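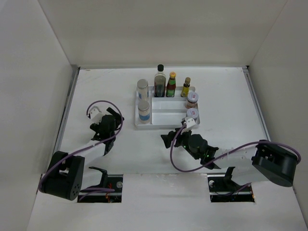
**【厨房闲聊】调料到底该按什么分格放?家里为这事争了一个月**

**慢火炖萝卜**(楼主) 2/6/22

大家周日好呀!过年在家做饭多,一月里光是找花椒就找得我心烦,所以买了个带分格的托盘,想把台面上的瓶瓶罐罐归拢一下。左边那条窄长的格子放蓝标签的玻璃罐,一前一后正好,这个我很满意。中间的大格子就难办了,我想按“下锅先后”排,先用的放前面,我家那位非要按罐子高矮排,说看着舒服。各位家里是怎么放的?说说看,我好拿去说服他(或者被他说服)。

**半勺糖**

我站你家那位!高的在后矮的在前,一眼都看得见。按下锅先后排,听着有道理,可是红烧和清炒的顺序又不一样,你难道每做一道菜就重新排一次吗?

**Pleltport老街坊**

我家是按“手湿不湿”分的,说出来你们别笑。洗菜切肉的时候手常常是湿的,盐、淀粉这种怕潮的,一律放离水池远的那头,油和酱油随便。搬到 Pleltport 以后海边潮气重,盐罐子里搁几粒炒过的生米,比什么防潮盖都强,我妈那一辈就这么弄的。

**慢火炖萝卜**(楼主)

@Pleltport老街坊 炒米这个我记下了,谢谢!我家的盐确实一到回南天就结块,每次都拿筷子捅。

**不吃香菜的猫**

托盘我用过两年,后来收起来了。说点不一样的,别嫌我扫兴:问题多半在买得太多。我去年清柜子,清出来一包450克的八角,两口之家,一次放两颗,得用到什么时候去?香料放久了味道就散了,闻着像木屑。现在我去 Karstead 市场的散称摊,花椒八角一次只称20克,用完再去,小罐子就够了,也就不用为怎么排发愁了。

**半勺糖**

楼上这个我不太同意。我家离市场远,来回公交快一个小时,为了20克花椒跑一趟实在划不来。整粒的香料密封好,避光,放一年我觉得没什么问题,磨成粉的才要少买。

**不吃香菜的猫**

整粒的确实耐放一些,这点我认。不过很多人图方便都是买粉,胡椒粉、孜然粉,一开封就一直敞在灶台边上,又热又有油烟。灶台边上真的不要放香料,放什么盘子里都一样。 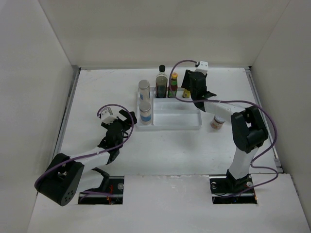

*浅色托盘,边沿略高,四角是圆的*

**慢火炖萝卜**(楼主)

再补一张给大家参考。我喜欢浅色的,脏了看得出来,看得出来才会去擦。

**Kao的厨房**

潜水很久了,出来冒个泡。浅色托盘容易染黄,尤其是姜黄和辣油,滴上去当时没擦,第二天就难弄了。我的办法是小苏打加一点点水调成糊,抹上去放二十来分钟再用软布擦,别用钢丝球,擦花了以后更容易藏污。另外垫一张厨房纸在底下,隔几天换一张,省事得多。

**Pleltport老街坊**

垫纸我不赞成哎。酱油瓶底下一圈湿的,纸吸了水一直捂在那里,天热了有味道。我宁可每天晚上洗完碗顺手抹一把,也就半分钟的事。

**Kao的厨房**

哈哈,那是您勤快。我这种下了班只想躺着的,有张纸垫着已经算讲究了。

**半勺糖**

回到楼主的问题,要不折中一下:每天都要用的放最前面,盐、糖、胡椒,别的按高矮来。标签统一朝外,写上开封日期,用纸胶带就行,撕下来不留胶。我写了日期之后才发现有瓶蚝油开了大半年还在外面放着,蚝油开封要进冰箱的呀!

**慢火炖萝卜**(楼主)

糟了,我的蚝油也一直在外面……这就去看看。折中的办法我刚念给他听,他说“可以考虑”,在我们家这就算同意了。纸胶带家里有,今晚吃完饭就写日期。对了,豆瓣酱你们开封以后也放冰箱吗?我婆婆说不用,我有点拿不准。

**不吃香菜的猫**

放。舀的时候用干勺子,表面淋一层熟油封住。

**Pleltport老街坊**

我从来不放,盐那么重,坏不了的。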